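Drendell roadworks: the May bulletin

The second phase of the Wedeck Road works starts on Monday, and with it the diversion many of you have written to us about, some of you twice. Through traffic will be sent along Asante Way and back over the river by the Dendus bridge. The council puts the extra journey time at 32 minutes in the morning peak. Residents who tried it during the April trial have put it rather higher, in language we have tidied up for the minutes.
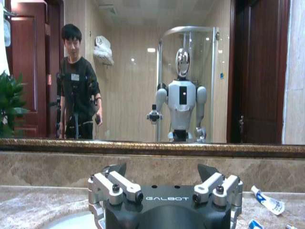

Mirror and marble splashback.

The temporary lights at the foot of the hill will now run on a 40-second cycle. During the trial they were set to 41, and we are assured that the missing second makes all the difference. Anyone who has sat behind the number 8 bus while it considers its options may want to bring a book.

Buses will stop on Asante Way outside the old post office, on the side with the pavement. The timetable has been reprinted and is in the shelter, behind the poster for last year's timetable. Cyclists can still use Wedeck Road but must dismount at the barriers, of which there are plenty.

The junction handles 3000 vehicles on a weekday, and the new layout is meant to get them through with one fewer queue. Where that queue is to go has not been settled. Our money is on the school turning, where parking was already a contact sport.
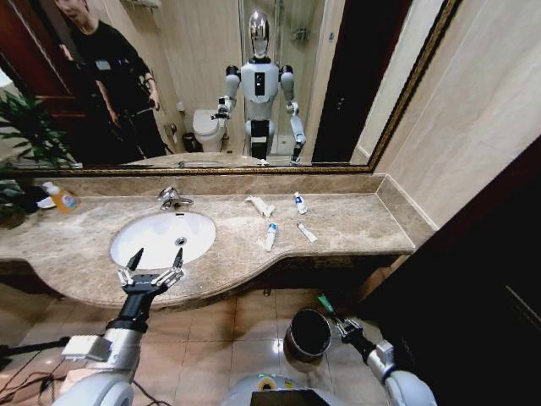
The vanity top, with basin and toiletries.

Access to driveways will be kept open throughout, except on the two nights when it won't. Affected households should get a card through the door. If yours goes to the house opposite, as they did in the first phase, please swap.

Drop-in session at the library on Thursday from six. Parking is limited, and the quickest way there by car is along Wedeck Road, so allow extra time.

20 May 2018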